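Strawberries in winter, and other things I was told were a good idea

January 19, 2006

My cousin Juniper Kowalczyk has a theory about small round tables, and I have spent most of the winter not believing it.

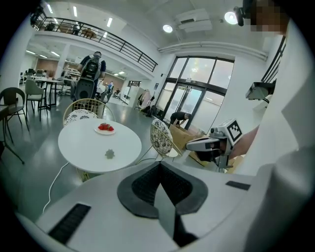 The theory goes like this. If you put food on a round table, people will stand near it and talk. If you put the same food on a rectangular table, they will form a line, take what they want and leave. She read it in a magazine, I think, or somebody at Paredes told her when she was buying chairs. Either way it has been repeated to me at every family meal since December, and when our reading group needed somewhere bigger to meet, Juniper got to furnish the place according to her beliefs.

So we have a round white table. It's a nice enough table. The top is smooth and wipes clean with one pass of a dishcloth, which I can't say for mine at home. My complaint is the size. A plate of strawberries looks fine on it. Put down a second plate, a pitcher, napkins and somebody's paperback and you have a table where every elbow is a hazard. Round tables waste their edges. You can't push one against a wall, and you can't shove two together when more people come. Juniper says you aren't supposed to want to.

Then the chairs. I'll try to be fair about the gold wire ones. They look good. Everybody says so, and I said so too before I had sat in one for an evening. A wire chair is a drawing of a chair, and what you are sitting on is the cushion. The cushions are white with a dark floral print, and I would like to know who looks at a room where people will be eating red fruit and thinks, yes, white. Juniper's answer is that the pattern hides things. A pattern hides things where the pattern is. I have looked over those cushions carefully and there is a lot of white between the flowers.

The gray chairs are the ones I'd buy again. Dark metal legs, nothing fancy, no print to worry over. They have drifted off to the side of the room the way sensible furniture always does, and I notice that when people plan to stay for the whole discussion, that's where they go. The gold ones get chosen first and abandoned first. I mentioned this to Juniper, who said I was imagining it, and I may be, but I don't sit in them anymore.

Now the strawberries. I grew up in Dreltthorpe, where you ate strawberries in June until you were sick of them and then you didn't see one for eleven months. I can't get used to them in January. They come from the big grocery in Drarkby in a plastic box, and they look wonderful, and I have bought enough of them over the years to know how much that's worth. The usual winter strawberry is white inside and tastes like a cucumber that has been told about strawberries.

Still, I'm asked for my method every time, so I'll write it down once. Turn the box over in the store and look at the bottom layer. Smell it. If you can't smell anything through the holes, put it back and get oranges. Don't wash them until right before they go out, and dry them on a towel, stems on. Take them out of the refrigerator a good hour early. I used to think that last part was superstition, and I tested it on my husband with two saucers, one cold and one not, and he picked the warmer one 3 times out of 3. He would want me to add that he was guessing.

A small white plate is the right thing to put them on. A big platter makes a box of berries look like an apology. I'll give Juniper that one, the plate was her idea and so was putting it toward the back of the table, where you have to lean in a little. She claims the leaning in is part of the theory.

Does it work? People did stand and talk. They also stood and talked in my old living room, around a rectangular coffee table with a burn mark on it, and for years before anybody had a theory. What I can't tell is whether it's the table or the fruit, and Juniper refuses to try it with crackers. She has already moved on to lamps. There is a brass one in the Dridine catalog she keeps leaving open on my counter - item 387, page turned down at the corner - and it has a white shade.

I said I'd think about it. I'm also pricing darker cushion covers, and if anyone has washed a white one after strawberries and gotten it all the way clean, please write and tell me what you used. Don't say club soda. I've tried club soda.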